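4. Setting the table and getting the pan ready

Right, the cupboards are sorted, so you can get on with dinner! I wrote this part after my first winter at Ridisby, when I'd been letting the flat out for a while and kept getting the same questions about the table (it's the Hullen one, and it marks if you so much as look at it).

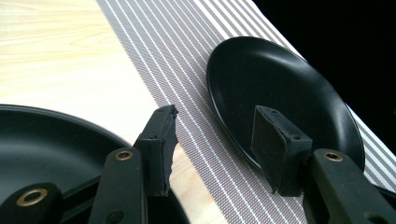
Plates live on the second shelf, and the mats are in the drawer underneath. I put the mats down first and then the plates, and I do mean on the mat – a black plate straight on the pale wood, like the left-hand one, is fine while it's empty, but please move it over to the striped mat before you serve.

1. Wipe the table with a damp cloth and dry it.
2. Lay one mat per person, a hand's width in from the edge.
3. Set the plates out. Warm them first if you like, 2 minutes in a low oven is plenty.
4. Leave a mat spare in the middle for the pan.

Note: the mats don't go in the washing machine. I tried it with the old Ferau set and they came out like bananas.

Now the frying pan. It has a non-stick coating, so wooden or silicone tools only, and keep the heat at medium (I never go past halfway on the dial).

5. Rinse the pan, dry it and add a small drop of oil.
6. Put a mat down ready on the table before you start cooking.
7. When the food's done, turn the hob off and bring the pan across with both hands.
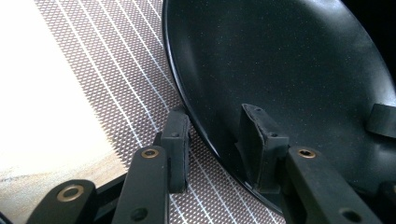 Fig. 2. Black frying pan, with the mesh mat beside it.

Caution: let the pan cool by itself before washing. Cold water on a hot pan will warp it, and I've lost an Ostrowski that way already!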